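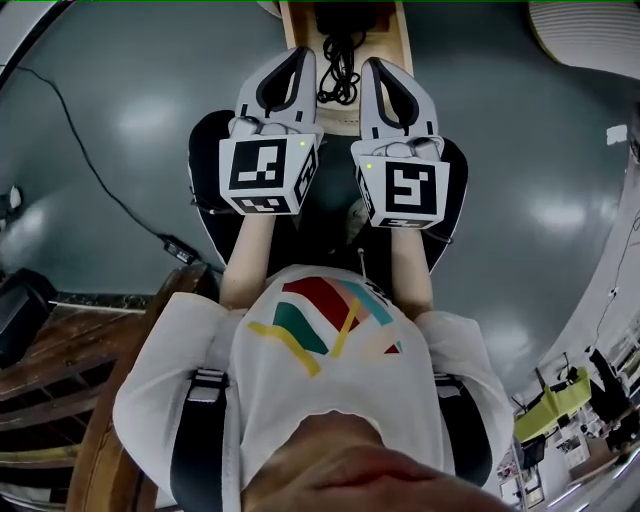
スライド1　座って両手に把持具を持ったところ。立方体のマーカーと緑のランプ

発表者ノート（投影しない）
題目：Ollness公開日の見学報告「手で教える」はどこまで本当か
持ち時間　質疑込み44分。早口になりがちなので水を飲む。

スライド1　つかみ
まずしばらく黙って写真を見てもらう。最初に聞くこと。「ロボットはどこにいると思いますか」。手が挙がらなくても待つ。
写っているのは人間の両腕です。肩から黒いストラップを掛けて、白い把持具を左右の手で握っている。案内状の題は「自律作業の現在」でした。私はこの題を信じて7月に出かけていったので、会場での第一印象は正直なところ、話が違うぞ、でした。
ここで笑いが起きなくても先へ進む。

スライド2　どこで何を見たか
場所はOllnessのStonham拠点。公開日の午後の回に参加。製品名はWevura、手持ちの把持具と記録用ソフトの組です。説明はRuoxi Duさん。質問にはよく答えてくれた方で、以下の文句はDuさんに向けたものではないと一言入れること。
プログラムは4部構成。会社紹介、装着の実演、記録データの再生、最後に腕型ロボットの動作。
時間の大半は2番目と3番目。腕型ロボットが動いたのは、ほぼ7分。ここはゆっくり言う。

スライド3　把持具の仕組み（説明されたとおりに）
スライド1に一度戻す。指先は白黒で、曲がった形。その下に白い立方体があり、面ごとに白黒の模様が貼ってある。この模様を目印にして手先の位置と向きを割り出す、という説明でした。原理に新しいところはない。うちの検査工程でも似た模様を治具に貼っています（第二ラインの人はうなずくはず）。
緑のランプにも触れる。会場では「緑なら準備完了」と聞いた。何の準備が完了したのか、通信なのか記録なのか電源なのか、二度聞いて二度とも違う答えだった。持ち帰り事項。
ケーブル。把持具の間に細い線が見えるし、床にも線が這っている。パンフレットの絵には線が一本もない。現場に入れるなら、まずここでつまずきます。比喩でなく、足が。

スライド4　見せてもらえたもの
・人が装着して、腕を前に出して物をつまむ動き
・記録した手先の軌跡を画面で再生したもの
・腕型ロボットが同じ箱を同じ場所から持ち上げる動き
三つ目について。箱の位置は床のテープで決めてあった。少しずらしてもらえないかと頼んだところ、「今日の構成では」と断られた。断り方は丁寧でした。ただ、私たちが知りたいのはずらしたときのことだけです。決まった位置の箱なら、Voßの旧型機が倉庫で毎日持ち上げている。あれは教え込みに半日かかるけれど、一度覚えれば文句を言わない。

スライド5　数字の話
配布資料には「教示時間を大幅短縮」とある。大幅、の中身がない。何と比べたのか、作業は何か、やり直しを含むのか。
質疑で聞いたら、後日資料を送るとのこと。届いたのは同じパンフレットのPDF。（発表前日にもう一度メールを確認。届いていたらこの段落は直す）
それから成功率。私が見た持ち上げは全部うまくいった。だから性能が高いと言えるかというと、言えない。公開日に失敗する構成を持ってくる会社はありません。うちだってお客さんの前では一番機嫌のいい機械を動かします。

スライド6　公平のために、よかった点
ここを飛ばさない。前回の報告で「悪口しか聞かなかった」と言われた。
装着は早かった。握って前に出すだけで、操作盤の講習はいらない。ベテランの手の動きをそのまま残せるなら、教育用の記録としては使い道があると思う。座ったままでも扱えるのも悪くない。写真でも椅子に座って、脚を伸ばして持っています。
ただし立ち作業で半日となると話は別。把持具の重さは聞いたが、資料に記載なし、との返事。肩のストラップの当たり具合も、自分で着けていないので何も言えません。見学者の試着はなかった。
もう一つ、床。つやのある床に天井の光がよく映り込んでいるでしょう。ああいう場所で目印の模様がきちんと読めるなら、それは評価していい。読めていたかどうかは、私の席の画面からは判断できなかった。

スライド7　うちで試すなら
条件を先に出して、それを呑むなら借りる。順番を逆にしない。
・箱の位置は当日こちらが決める
・失敗も含めた記録をこちらに残す
・ランプの意味を文書でもらう
・ケーブルの取り回し図をもらう
貸出は最短で2か月からだそうです。料金は見積もり次第と言われたので、今日は出しません。聞かれても推測で答えないこと。

想定質問
「結局、人は減るのか」→見学した限りでは、人が一人増えていた。把持具を持つ人です。将来どうなるかは、あの実演からは読めない。
「他社も見たか」→まだ。秋に一か所頼んでいるが返事待ち。
「写真は配れるか」→配布可。ただし資料の差し替えは総務経由で。
「Duさんを呼んで話を聞けないか」→打診はできる。呼ぶならスライド7の条件を先に送っておく。

時間が余ったら、スライド1に戻して床の配線の話をもう少し。足りなければスライド6の床のくだりを削る。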